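Ticket 859 – Packing table, room 30
Opened 23 June 2022 by Ljubica Zupan
Status: open

Kit 515 came up one item short on the Demstead list. Everything was put back out on the beige cloth to check. Mallet and blue tray are on the list – zipper bag too.
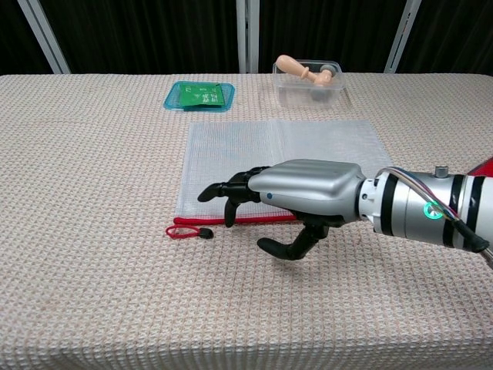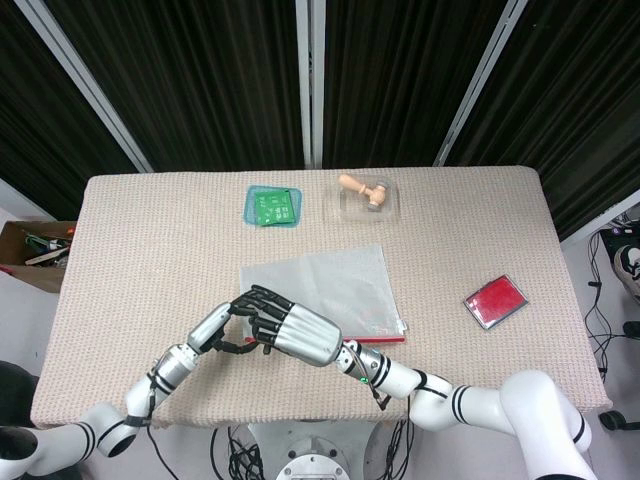

Kit 515, table check. Blue tray at the back left of center, mallet to its right, bag in front.

Still missing: the spare label card. Please check kit 519 before reordering from Brotach.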